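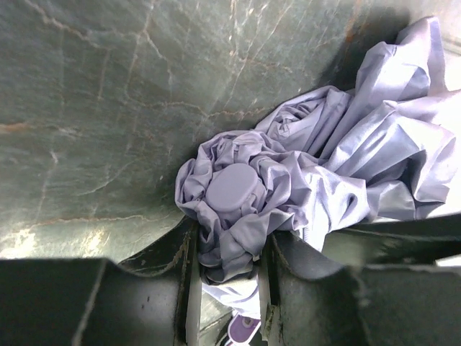

One reader writes that a compact umbrella only fits its sleeve once, on the day you buy it, and that after the first rain you may as well throw the sleeve away. I have a good deal of sympathy. I carried mine in a bread bag for most of last October, and the bread bag did a fine job until it split on the bus to Munasbridge.

Still, I've come around to the folding. It takes a few minutes at the kitchen counter, with the radio on and the kettle going, and there's something very pleasant about thin, slippery fabric once you stop fighting it. Satiny cloth wants to slide and puff up and go its own way, so let it. Give it a good shake by the back door first – more than you think it needs – and leave it open in the bathtub overnight. I learned that one the hard way, having put a damp umbrella in a drawer with 50 paper napkins and a tablecloth I was fond of.

Pale colors show every smudge, I'm afraid, and lavender is no exception. A soft cloth and a little dish soap will take care of most of it, and then you rinse until the water runs clear and wait until the next morning before you even think about the strap. 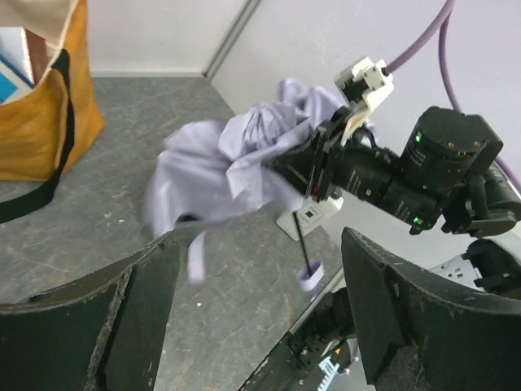 Finding the Panels Again

Close the umbrella loosely and hold it by the handle, point down. Pull each panel out from between the ribs, one at a time, and smooth it flat with your palm. Then wrap them all in the same direction, snugly but without strangling them, and fasten the strap. If the sleeve still won't go on, start over and wrap a little tighter near the tip.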